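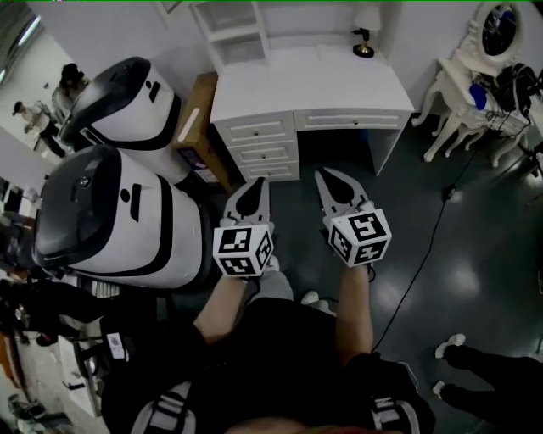

Photo: Wavholm student project archive

Comparison of Two Spin Column Protocols for Plasmid DNA Purification

Student project report, Department of Applied Biology, Kirville College

1. Background

In our teaching laboratory every second-year group prepares plasmid DNA from E. coli. For many years the course has used a silica spin column kit, and the students follow the printed protocol of the manufacturer. The protocol is reliable, but it was written for a faster centrifuge than the one we have on our bench. Our centrifuge, a small Bellamy model, holds 12 tubes and cannot reach the speed that the protocol asks for. The teaching staff therefore made a changed version with longer spins, and this version has been handed from one year to the next without any test that we could find.

The purpose of the project was to compare the changed version with a second one, in which the spins stay short but the wash step is done two times. We wanted to know which of them gives DNA that is clean enough for a restriction digest, and which of them fits better in one afternoon of laboratory work.

2. Materials

The bacteria carried a common high copy plasmid with resistance to ampicillin. Cultures were grown overnight at 37 °C in LB medium. All columns and buffers came from one Utonora miniprep kit with the same lot number. Elution buffer was warmed to 50 °C before use. We measured concentration and purity with the spectrophotometer in the instrument room, and used 0.8 percent agarose gels to look at the form of the plasmid.

3. Method

Cells were collected from 2 ml of culture and resuspended completely, until no clumps remained. Lysis buffer was added and the tubes were inverted gently. It is important not to vortex at this point, as the chromosomal DNA can break and go through the column together with the plasmid. After neutralization the tubes were spun and the clear liquid was moved to the columns.

Protocol A: one wash with 800 µl of wash buffer, a long spin, then a dry spin with the empty collection tube.

Protocol B: two washes with half of this volume each, a short spin after each wash, then the same dry spin.

Elution was the same in both protocols. The columns stood for two minutes with the buffer on the membrane before the last spin. The person who measured the samples did not know which protocol had been used.

4. Results

We had 41 samples that could be measured. One more sample was lost when a cap opened in the rotor, and we left it out of the comparison.

The yield was very similar for the two protocols, and we do not think the small difference has any meaning. The purity was a different matter. The 260/280 ratio was good in nearly all samples, but the 260/230 ratio was clearly lower with Protocol A. A low value here usually means that salt from the binding step is still present. In the digest, several samples from Protocol A were cut only partly, while the samples from Protocol B were cut fully. On the gel, the supercoiled band was the strongest in both groups before digestion.

5. Discussion

Our explanation is that one large wash does not rinse the upper wall of the column very well when the centrifuge is slow. Drops with binding buffer can stay under the rim and come down later with the elution. With two smaller washes the wall is rinsed again. We did not test this directly. A simple test would be to turn the column half a round between the spins and see if Protocol A becomes better.

Protocol B needs more pipetting, and beginners may find it tiring with a full rotor. The total time was still shorter, as the long spin is gone. A weak point of our work is that all cultures came from the same colony, so we cannot say how the protocols behave with a low copy plasmid.

6. Recommendation

We suggest that the course changes to Protocol B from August, when the new kits are ordered. The laboratory manual should also state the real speed of the centrifuge in g and not only in rpm, because the rotor was exchanged and the old table is no longer correct. The raw measurements and gel pictures are stored in the Wavholm project folder.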